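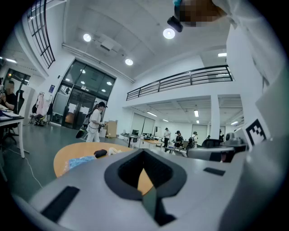

Ducted gas heater replacement, quote check

lultem80
Gas ducted unit is 22 years old and the heat exchanger has cracked. Zapata quoted $1299 to swap the exchanger, 5 year warranty on the part. Worth it?

ArloSorensen
No. Put it towards reverse cycle. The fan motor will be next.

jeltitz_
Disagree. I had the same job done in November for $1022 and it's been fine. New ducted is many times that.

ArloSorensen
Did they check the ductwork? Mine was leaking at the joins.

jeltitz_
They did, two joins retaped.

lultem80
Ducts weren't mentioned. Will ring them in the morning and ask.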